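Startseite Tests Ratgeber Netzausbau Archiv Kontakt

Suchbegriff eingeben Suchen

Kategorie: Tests > Mobilfunk & Router

Tangen Odov im Test: 5G-Router mit großem Versprechen

25 August 2025, von Gunnlaugur Þorgeirsson

Wer auf dem Land wohnt und auf Glasfaser wartet, bekommt seit ein paar Jahren immer denselben Rat: Nimm doch einfach 5G. Der Odov von Tangen ist ein Router, der genau an diese Leute verkauft werden soll. Auf der Verpackung steht »Festnetz war gestern«, und schon da wurde ich misstrauisch. Mein Testort heißt Wastlow, der nächste Mast steht hinter einem Waldstück in Isness, und an beidem wird auch ein neuer Router nichts ändern.

Das Gerät kostet 500 Euro. Dafür gibt es ein Modem für 5G und 4G, WLAN nach Wi-Fi 6, 2 LAN-Buchsen und zwei Anschlüsse für externe Antennen. Die Antennen selbst muss man dazukaufen, Tangen verlangt für das Paar 89 Euro. Bei einem Router dieser Preisklasse finde ich das knauserig, zumal die Werbung das Gerät durchgehend mit aufgeschraubten Antennen zeigt.

Einrichtung

SIM-Karte rein, Strom dran, App laden. Die App will zuerst ein Kundenkonto, dann den Standort, dann eine Zustimmung zur »Verbesserung der Dienste«. Ohne Konto kommt man nur über die Weboberfläche weiter, und die Adresse dafür steht klein auf der Unterseite. Ich habe die Weboberfläche genommen und es nicht bereut. Sie ist hässlich, zeigt aber das verwendete Band, die Signalwerte und die Zelle an, mit der der Router verbunden ist. In der App sieht man stattdessen einen Smiley.

Messwerte

An einem Vormittag unter der Woche, Router am Fenster in Richtung Isness, kam ich in der Spitze auf 809 Mbit/s im Download. Das ist ein schöner Wert, und Tangen würde ihn vermutlich gern in einen Prospekt drucken. Am selben Abend, gleicher Platz, gleicher Tarif, blieben davon 89 übrig. Zum Streamen reicht das immer noch locker. Wer aber glaubt, er habe für sein Geld eine Leitung mit fester Geschwindigkeit gekauft, wird sich abends wundern, denn die Zelle teilt man sich mit dem halben Tal.

Mehr gestört hat mich der Upload. Er schwankt stark, und bei Videokonferenzen merkte ich jeden Wechsel zwischen 5G und 4G als kurzes Stocken. Man kann den Router in den Einstellungen auf 5G festnageln, dann verliert er bei schwachem Signal aber die Verbindung ganz und braucht eine Weile, bis er wieder anklopft. Mit den Zusatzantennen wurde der Empfang stabiler, beim Tempo habe ich keinen Unterschied gefunden, den ich ihnen sicher zuschreiben könnte.

Stand-alone oder nicht?

Tangen bewirbt den Odov als »echtes 5G«. Gemeint ist, dass er auch 5G Standalone beherrscht, also ohne 4G-Anker auskommt. Das Modem kann es tatsächlich. Nur muss das Netz vor Ort mitspielen, der Tarif muss es erlauben und die Firmware muss es für den jeweiligen Anbieter freigeben. Bei mir war der Menüpunkt bis zum letzten Update ausgegraut, seither lässt er sich anklicken. Die Latenz sank danach ein wenig. Ob ein normaler Haushalt davon je etwas mitbekommt, bezweifle ich.

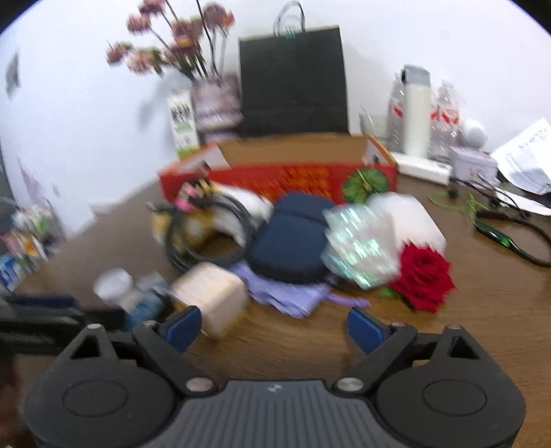 Bleibt die Frage nach der Pflege. Das erste Update erschien im März, das zweite hat den Standalone-Modus freigeschaltet und dafür bei mir die Portfreigaben gelöscht – ohne Hinweis, ohne Sicherung. Wie lange es Sicherheitsupdates geben soll, steht weder im Handbuch noch auf der Produktseite. Auf meine Anfrage kam eine freundliche Mail, in der von »langfristiger Unterstützung« die Rede war. Eine Jahreszahl stand nicht darin.

Warm wird der Odov auch. Im Regal zwischen Büchern hat er sich an einem heißen Nachmittag zweimal neu gestartet, frei stehend lief er durch. Einen Lüfter hat er nicht, was ich angenehm finde, aber ans Südfenster, wo der Empfang oft am besten wäre, würde ich ihn im Sommer nicht stellen.

Empfehlung? Wer bisher mit einer lahmen Kupferleitung lebt und einen freien Mast in der Nähe hat, wird schneller surfen als vorher. Das schafft ein deutlich billigerer Router aber vermutlich auch. Vor dem Kauf würde ich eine Prepaid-Karte ins Handy stecken und abends am Fenster messen, an mehreren Tagen. Kommt dort wenig an, holt der Odov auch nicht viel mehr heraus. Mein Testgerät geht zurück, die Kupferleitung behalte ich vorerst.

Schlagwörter: 5G, LTE, Router, Internet auf dem Land, Tangen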